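Progress report to the Jedadard Fund
Community Kitchen Equipment Lending Program, Drelska
Friday, May 24, 2019

1. Status

The program has operated from the Skisell storeroom since January. The catalog lists 14 equipment sets, each issued as a sealed crate with a contents card. Two sets are out of service pending replacement parts. Loans run for seven days and may be renewed if there is no waiting list.

2. Catalog and labeling

Catalog records were moved from paper cards to the Xenos inventory system during the reporting period. Each record now holds the item name, the set number, storage location, cleaning instructions and a condition field. The condition field was free text on the paper cards and had to be recoded by hand. Recoding is complete for cookware and still in progress for small appliances.

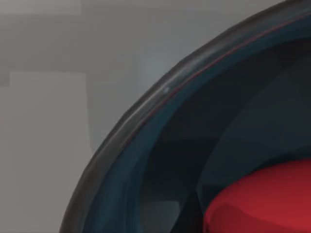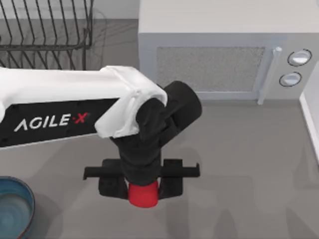 Labeling is the largest remaining task in this section. Adhesive labels on the outside of pots and bowls have not held up under repeated washing, and several had to be reissued. For large round vessels such as the dark one in the first picture, with its thick, smooth rim, the rim curves too tightly to take a flat label, so the set number will be engraved on a metal tag tied to the crate. Small cylindrical items, comparable in shape to the red one in the second picture, will carry a wraparound label. Flat items keep the existing label stock.

3. Loans and returns

Late returns were concentrated in the baking sets. The reminder notice is now sent before the due date instead of after it. The effect on return times has not been measured. Cleaning on return remains the borrower's responsibility, and crates are inspected before they go back on the shelf.

4. Budget

Spending is within the approved lines. The Xenos license was charged to administration. We request permission to move the unspent portion of the transport line to replacement parts.

5. Next period

Finish recoding of small appliances. Order metal tags. Return the out-of-service sets to the catalog. Revise the loan agreement to state the replacement cost of each set.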